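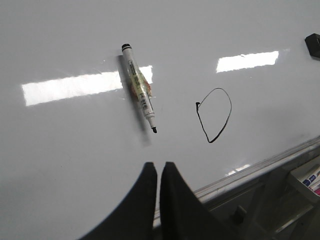

What do you do with a whiteboard once you finally get it home? You draw one big loop on it and then stand there wondering what comes next.

Saturday, and I am so happy with this board! I'd been putting off buying one for months (Gurell had them marked down again), and it is so smooth and shiny that the ceiling lights bounce right off it. I moved my chair twice trying to get away from the glare and then gave up.

I want the whole Flurby plan on there by tonight - 18 little boxes, arrows between them, dates underneath. My handwriting goes uphill, it always has, but with a marker you can wipe it off with your sleeve and go again. I love that! Paper makes me nervous and a board makes me want to scribble.

Still to do: find a proper eraser, ask Gonmont if they sell the chisel tips singly, and work out where the thing will hang. Over the desk, I think, if the wall will take it. More coffee first.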